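Corside Runners forum > Loop races

urnero64
Oct 4, 2018
I want to enter the Rolinley loop run in March. One loop is 15 minutes for me. Is it boring to repeat it?

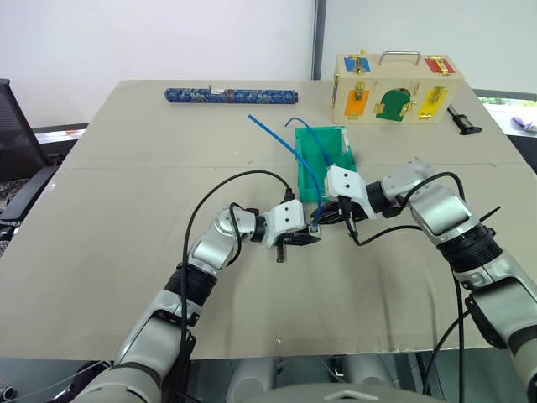
I have trained only on roads until now, so the grass is new for me.

Jia
Not boring. You always meet other runners. I made 20 loops last time. 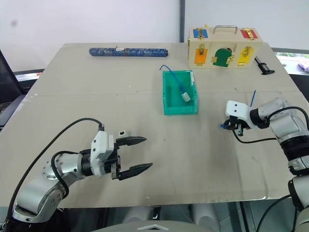

urnero64

Thank you. Then I will take my road shoes.

hillslow
I disagree with Jia, after ten loops I was very bored.
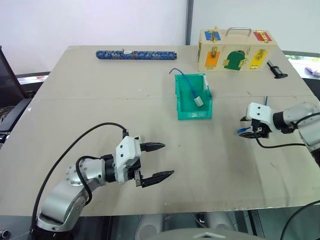
And please, no road shoes. The grass is slippery in March.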